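**Call for participants: rating simulated robot grasps**

Our group in Veltstead studies how people judge a grasp before the robot lifts the object. We look for 50 adults who will rate short clips from our simulator, Skakusine. Experience with robots is not necessary.

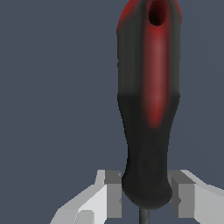
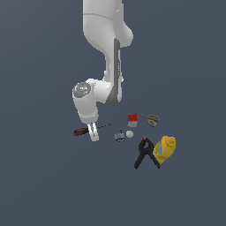
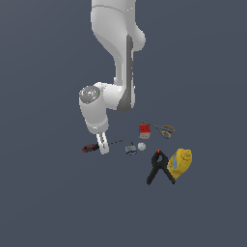
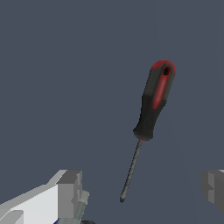
*Simulated views with the screwdriver and the gripper.*

Each person rates 100 clips at home — a normal laptop is enough. Please write to Pascal Brandes before the end of January.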